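Keeping Things: How Families in Visser Street Look After Their Crockery, Linen and Letters

A project report by Anathi Xaba
Supervised by Hendrik Swanepoel

Why I chose this subject

When we were asked to pick something from ordinary life and study it properly, I went home and talked it over with my grandmother, who was drying cups at the time, and by the end of the evening I had my subject. She has a teapot she has never once poured from. I had seen it all my life and never asked why, and once I did ask, the answer took her until nearly nine o'clock. I came away thinking that every house in our street must have a teapot of some kind, and that somebody ought to write these stories down while the people who know them are still happy to talk.

So my question became a simple one: what do families keep for best, where do they keep it, and how do they decide who gets it next?

How I went about it

I visited 7 households in and near Visser Street during June. Fatima Hendricks, who is in my year, came along to the first few and took notes while I did the talking, and I am very grateful to her, as I am a slow writer and people speak quickly when they are enjoying themselves. I had a sheet of 9 questions, though I must admit that after the second visit I mostly left it in my bag. People answered the questions in their own order, usually over something to eat, and I filled in the sheet afterwards at the kitchen table.

I did not record anyone's voice. Two people said they would rather I didn't, and it seemed fairer to treat everybody the same.

What people keep

Crockery came first by a long way. Nearly every family had a set of plates or cups set aside for visitors, weddings and funerals. Linen came next, mostly tablecloths and embroidered pillowcases, often wrapped in an old sheet. Then came paper: letters, school certificates, a hymn book with births written inside the cover. Mr Msimang showed us his father's pay slips from the Dririk brickworks, tied up with string, and read us several of them with great feeling.

Where it is kept

I had expected wardrobes and high shelves, and there were plenty of both. What I had not expected was how strongly people felt about glass. Some like their good things to be seen every day, and others think a glass door is an invitation to dust, sunlight and small cousins. Mrs Mabaso, Thulani's aunt, belongs firmly to the second group and told us that glass only makes you polish twice.

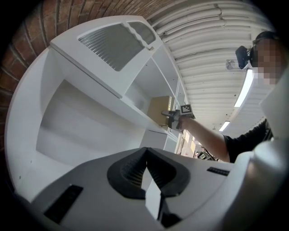

White cabinet with grey glass panes in the door, against a brick wall.

The families who favoured closed doors also tended to be the ones with the oldest linen, and I wonder whether the two go together. Sunlight fades cloth badly along the folds. One tablecloth we were shown had gone from blue to almost nothing in stripes, and its owner refolds it a different way each winter to spread the damage out. I thought this very clever and have told my mother.

Who gets it next

This was the part I found hardest to ask about, and I was surprised by how readily people spoke. In 3 of the homes the matter had been settled years ago, with names on slips of paper tucked inside the cups. In the others it was left open, sometimes on purpose. One lady said that if she chose now she would have to listen to the others until she died!

What I would do differently

I spoke mainly to older women, and I should like to hear more from grandsons and younger brothers, who may care about these things more than they let on. Mr Swanepoel also suggested comparing our street with the newer houses at Etetov, where people have moved more recently and must have had to choose what to bring. I ran out of time for that, but Tshepo Msimang has cousins there and has offered to introduce me.

Thanks

My thanks to everyone who opened their doors and cupboards to us, to Fatima for her tidy notes, and to my grandmother, who has read this report and corrected the part about the teapot.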